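Needle driver loses grip when jaws come close together

Posted June 25, 2026 by Khrystyna Skoryk
Print this page | E-mail this page

We run two-arm suturing trials on practice pads. The left arm holds the needle fine by itself. When the other instrument comes in close, the controller logs fault 613 and the jaws relax a little — enough to drop the needle. It has happened 6 times in 100 stitches. I swapped the instrument and recalibrated both arms. What should I check next?

Both views show the arms at work on the pad, with a curved needle and black thread.
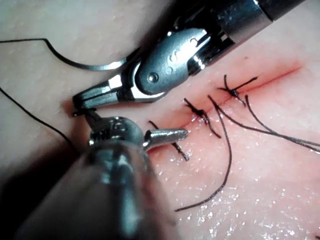
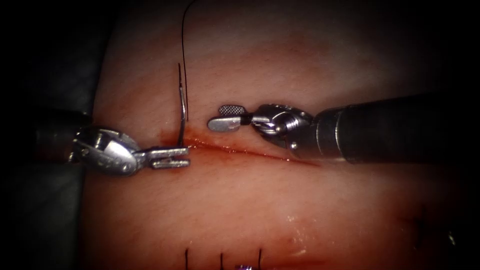 Aniela Walczak

Check the contact threshold before you change any more parts. Your instruments nearly touch in the first picture, and a light bump at the wrist can read as a collision. Ours was set to back off grip force on any contact. Do this with no needle loaded:

Move the arms together slowly and watch the force reading on each.
If the fault comes up before they touch, the tool length is wrong in the setup file.
If it comes up on contact, change the response to "hold" for the jaws and "stop" for the arm.

Keep your hands out of the work area and the stop button within reach.

Dilek Akyol

Had this on our Zerkora. Restarting fixed it for a day, then it came back. Maybe a cable?

İlker Gündoğdu

What Aniela said. Don't just turn collision detection off — we bent 2 wrists that way in October.

Contact Rurkley Help | © Rurkley | Back to top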